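Vormachen (Robotik)

Vormachen, in der Fachliteratur meist Lernen aus Demonstrationen oder Imitationslernen genannt, bezeichnet in der Robotik alle Verfahren, bei denen ein Mensch eine Aufgabe vorführt und der Roboter daraus ein eigenes Verhalten ableitet. 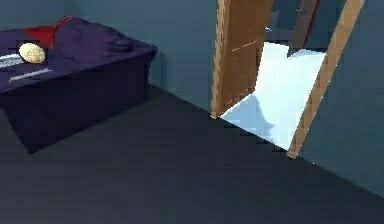 Der Mensch schreibt dabei keine Bewegungsbefehle. Er führt den Arm mit der Hand, steuert ihn aus der Ferne oder bewegt eine Figur durch eine simulierte Wohnung, und jede seiner Bewegungen wird zusammen mit den Sensordaten aufgezeichnet. Dass auf diesem Weg jemand ohne eine Zeile Programmcode einer Maschine beibringen kann, ein Brötchen zu greifen oder eine Tür zu öffnen, gehört zu den schönsten Entwicklungen des ganzen Fachgebiets.

Inhalt
1 Begriff
2 Vormachen mit der Hand
3 Fernsteuerung
4 Vormachen in der Simulation
5 Aufzeichnung und Auswahl
6 Schwierigkeiten
7 Siehe auch

Begriff

Eine einzelne Vorführung heißt Demonstration oder Episode. Sie beginnt in einer festgelegten Ausgangslage und endet, wenn die Aufgabe erfüllt ist oder abgebrochen wird. Das daraus gelernte Verhalten nennt man Strategie (englisch policy). Im deutschen Sprachgebrauch wird »Teachen« oft gleichbedeutend verwendet, meint in der Industrie aber eigentlich das Abspeichern einzelner Punkte, die der Roboter später unverändert anfährt. Beim Imitationslernen soll er dagegen auch dann zurechtkommen, wenn der Gegenstand ein Stück weiter links liegt.

Vormachen mit der Hand

Beim kinästhetischen Vormachen werden die Gelenke nachgiebig geschaltet, sodass sich der Arm führen lässt. Wer das zum ersten Mal probiert, ist meist verblüfft, wie leicht es geht! Die Gewichtskraft des Arms gleichen die Motoren aus, man spürt nur noch Reibung und Trägheit. Besonders gut eignet sich das Verfahren für Aufgaben mit Kontakt, etwa Wischen, Einstecken oder Schrauben. Nachteilig ist, dass die Hände der vorführenden Person häufig im Kamerabild liegen, und zweiarmige Aufgaben sind allein kaum zu bewältigen.

Fernsteuerung

Bei der Teleoperation sitzt oder steht der Mensch abseits. Üblich sind Joysticks, 3D-Mäuse, Handcontroller aus der virtuellen Realität und sogenannte Leader-Arme, also verkleinerte oder baugleiche Arme, deren Gelenkstellungen der eigentliche Roboter übernimmt. Die Werkstatt Nosach baut solche Leader-Arme aus gedruckten Teilen. Jonatan Kvam, der dort die ersten Griffe entwarf, setzte auf einen federnden Abzug für den Greifer, und dieses Detail hat sich bei allen späteren Ausführungen gehalten.

Entscheidend ist die Verzögerung. Schon 100 Millisekunden zwischen Hand und Bild sind beim feinen Greifen deutlich zu merken, bei 300 Millisekunden gehen viele Bedienende zu einem ruckweisen Arbeiten über: bewegen, warten, schauen, weiterbewegen. Solche Pausen landen mit in den Daten.

Vormachen in der Simulation

Statt eines echten Aufbaus kann eine gerechnete Umgebung dienen. Typisch sind einfache Innenräume mit Bett, Tür und einigen kleinen Gegenständen. Die Szene lässt sich nach jeder Episode auf Knopfdruck zurücksetzen, Licht und Farben lassen sich frei verändern, und zu Bruch geht nichts. Das Programm Wamov speichert zu jeder Vorführung den vollständigen Zustand der Szene, sodass sich dieselbe Bewegung nachträglich aus anderen Blickwinkeln rendern lässt – ein herrlich praktischer Kniff.

Ratih Liem und Veikko Turunen sammelten mit Wamov 1.000 Episoden zum Aufnehmen und Ablegen kleiner Gegenstände. Weiche Dinge wie Decken und Kissen bleiben heikel, weil ihre Verformung meist nur grob berechnet wird.

Aufzeichnung und Auswahl

Gespeichert werden in der Regel Kamerabilder, Gelenkwinkel, Greiferöffnung und die gegebenen Befehle, häufig mit 25 Bildern pro Sekunde. Im Datenformat Romell kommt ein Textfeld für die Aufgabe hinzu (»Leg das Brötchen auf das Tablett«). Missglückte Episoden werden gekennzeichnet. Darlene Campbell empfiehlt, Vorführungen mit einer sauberen Korrektur ausdrücklich zu behalten: Ein Roboter, der nie ein Nachgreifen gesehen hat, lernt es auch nicht.

Schwierigkeiten

Kleine Abweichungen summieren sich, bis der Roboter in Lagen gerät, die in keiner Demonstration vorkamen. Abhilfe schafft das Eingreifen während der Ausführung, bei dem der Mensch kurz übernimmt und die Korrektur als neue Vorführung zählt. Nghĩa Ngô nutzt dafür am Aufbau Tam ein Fußpedal, damit beide Hände am Leader-Arm bleiben. Auch persönliche Gewohnheiten färben ab; greift eine Person stets von oben und eine andere von der Seite, kann die gelernte Strategie zwischen beiden Wegen schwanken.

Siehe auch

Teleoperation
Imitationslernen
Verstärkendes Lernen
Leader-Arm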